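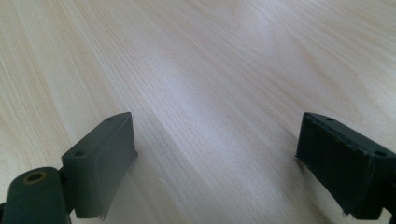 Open jaws, blond wood, step one of wiping a table.

1/ People keep asking me if robots can do chores yet. My answer changes depending on how recently I've watched one try to fold a dish towel. So let me just dump where I'm at this March, because my replies are a mess.

2/ Wiping a table sounds like the easy one, right? Flat thing, nothing on it, go back and forth. And yeah, the back and forth part is pretty much fine now! Picking up the cloth is where the afternoon goes. A cloth lying flat on a table has no handle and barely any height.

3/ Also, pale shiny wood with light bouncing off it is rough on cameras. You get a big white patch and the grain just disappears. My eyes shrug that off. Software that's trying to decide "crumb or glare?" has a harder time.

4/ And pads wear out!! Look at the bottom edges of those two, all frayed. I love this detail because the glossy videos always have perfect fingers. Soft pads grip better and they also get chewed up. Somebody has to swap them, and that's a chore too, lol

5/ OK, numbers, since you'll ask. I kept a tally on one job: pick up a folded cloth, wipe, put it back. 59 tries, 37 good ones. My bar for "good" was that I didn't have to touch anything. Most of the misses were at the pickup, and 3 were the cloth getting dropped on the floor, where it stayed.

6/ Is 37 out of 59 impressive? Depends who you are. If you've worked on this stuff, kind of, yes! If you're my sister and you want the kitchen done before dinner, absolutely not. She'd be finished with the table and halfway through the pans.

7/ Shop floors are a different story. A friend runs packing at Sundis and they've got an arm moving the same carton to the same spot all shift long. Works great. Then the supplier changed the tape and it sulked for a morning. Same carton, shinier tape.

8/ That's my whole thing with "can machines do chores." In a shop you can bolt the table down, fix the lighting and order one kind of box. My house has a different mess every day and a dog.

9/ Someone asked about the Trurell home unit. About $3,000 last I looked, and from the demo I saw it does counters and light pickup. I haven't had one in my kitchen so I'm not going to trash it. I would ask them to show it with a wet sponge, though. And a sticky jar!

10/ Stuff I'd trust a machine with today: floors (obviously), moving bins, sorting things that are all the same shape. Stuff I wouldn't: laundry, wine glasses, anything that belonged to my grandmother.

11/ Next I'm trying a crumpled cloth in place of a folded one. My guess is the number drops a lot. Will post the tally either way, even if it's ugly.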